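Kasness Project – Teaching Group
Minutes of the September meeting, start 2 p.m.

1. Last minutes
Agreed without changes.

2. Dish rack task
We now have 800 recorded runs, all driven by hand over remote control, and the group is delighted with how much smoother the newer ones are! Two operators who started in the Limcombe room last month already keep up with the rest of us.
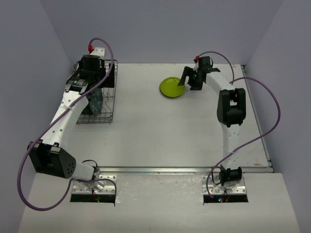 Starting poses took up most of the talk. Operators asked how far to move the arms in before a run begins, and we settled on one rule: both grippers over the back half of the table, then pause, then record. With the right gripper down beside the lime-green plate and the left one over the rack, the first grasp is short and easy to repeat. Hamann will add the rule to the operator sheet.

3. Order of plates
Fixed order makes for tidy runs, mixed order teaches more – we want both. From now on every batch of 12 runs gets a shuffled order. The yellow plate with the dark brown rim stays in the set, and so do the plain reds and greens.

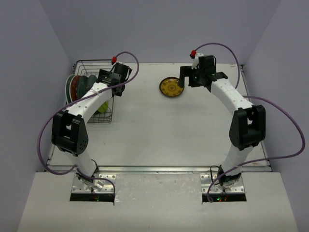 Plodetti asked that slow runs be kept as well, saying that a careful correction halfway through a grasp is worth more to the training than a perfect pass. Agreed, with great enthusiasm. Slow runs get their own tag, and only runs with a dropped plate go to the separate folder.

4. Actions
Hamann: operator sheet, new tag.
Plodetti: shuffle lists for the next batches.
Limcombe room: check the cable slack on both arms before each session.

Closed 3:40 p.m.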